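Does the solar kitchen pay its way?
Speaker notes, Yutong Yuan
4 Jul 2020

Opening

Good morning. Thank them for having me, mention the handout by the door.

I like solar cooking. I own two box cookers and have eaten a lot of lentils out of both. So please take what follows as coming from a friend of the idea who has grown tired of the brochures.

The claim I want to look at is the one on the Kulla leaflet: a community kitchen with a roof full of dishes can "replace firewood." Replace is a big word. Ask them to keep it in mind. I'll come back to it at least twice.

Short version of my answer: at Kulla it replaced a fair share of the wood, in the dry months, for lunch. Breakfast and supper are another matter.

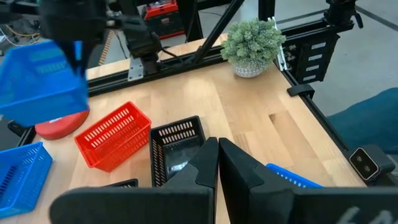
What was promised

Hladun put in the steam system. Eight dishes on the roof, one header pipe, two big rice vessels downstairs. The proposal said 138 meals a day, all year, from sunshine.

Read that line out slowly. Then ask: all year? Kulla has a rainy season. Anyone who had spent June there could have told them.

The 138 came from a calculation. Clear sky at noon, mirrors clean, everyone tracking the sun on time. I asked Hladun for the sheet and they were decent about it and sent it the same week. The arithmetic is fine. It's the inputs I don't believe. There is no allowance for dust at all, and the kitchen is next to an unpaved road.

(If someone asks about mirror quality: I didn't test it. Don't guess.)

What we measured

We kept a wood log for 30 days. The cook weighed each bundle before it went under the stove and wrote the weight on a card. That's the whole method. It's crude, and I trust it more than the app, which recorded steam pressure and told us nothing about what got eaten.

On 24 of those days the dishes made enough steam to finish the midday rice. That's a good result and I want to say so plainly before I start complaining.

The other six days they lit the wood stove for lunch. Two were cloud. The rest were a stuck tracking chain, and it stayed stuck until a man came from Maken with the right link.

Breakfast was cooked on wood every single day. Of course it was. People eat before the sun is high enough to be any use, and they won't move breakfast to eleven to please an engineer. Supper was mostly wood too, with some food kept hot from lunch in straw boxes.

The straw boxes cost next to nothing. I suspect they saved more wood per dollar than the roof did, but I only suspect it. We started using them halfway through the log, so I can't separate the two. Say this even if nobody asks. It's the weakest part of the study.

The Rerudis question

Someone will bring up Rerudis, so get there first.

Rerudis is the heat storage unit, a tank of salt that is supposed to carry the afternoon heat over to supper. The sales page has a lovely curve on it. I wrote and asked which kitchen the curve came from. The answer was that it was "representative." I asked what it represented and I haven't had a reply.

I'm not saying it doesn't work. Storing heat in salt is old, well understood stuff. What I'd want before spending a village's money is one log like ours, with wood weights, from one kitchen that has run the thing through a wet season. Until I see that, I'd put the money into the chain, the spare links and a person paid to clean mirrors.

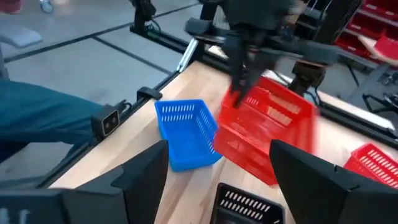
Which brings me to who does the work. The proposal has no labor in it. The dishes need to be reset every morning, and wiped, and somebody has to climb up there to do it. At Kulla it was the cook's nephew for the first few weeks, then it was the cook. She was already doing a full day. When I asked her whether the solar kitchen had made her life easier she thought for a while and said the smoke at lunch was better. Her eyes hurt less. She did not mention money and she did not mention the climate.

Pause here. I think less smoke at lunch is a perfectly good reason to build one of these. I just wish it had been the reason on the leaflet, because then we would have measured smoke, and we didn't.

What I'd ask before signing

Go through these quickly, they're on the handout.

Which meals? Get the answer by meal and by month. A yearly average hides the rain.

Where is the nearest spare part, and who has the phone number? Ours was in Maken and the number was on a scrap of paper in a drawer.

Who cleans the mirrors, and are they paid?

What does the backup stove look like? You will be using it more than you think. At Kulla the old stove was left exactly as it was, smoky and cracked, on the theory that it would soon be retired. A better wood stove would have helped at breakfast from the first day.

Can I see a log? Not pressure, not temperature. Fuel in, food out.

If time allows

Cost per meal slide. Warn them that it depends almost completely on how long you assume the dishes last, and that the supplier's figure and mine are far apart. I can defend mine about as well as they can defend theirs.

Skip the payback chart if we're running late. It's too small to read from the back anyway.

Questions. Repeat each one into the microphone. If it's about parabolic cookers for single households, say that I haven't studied them in use and offer to talk over coffee.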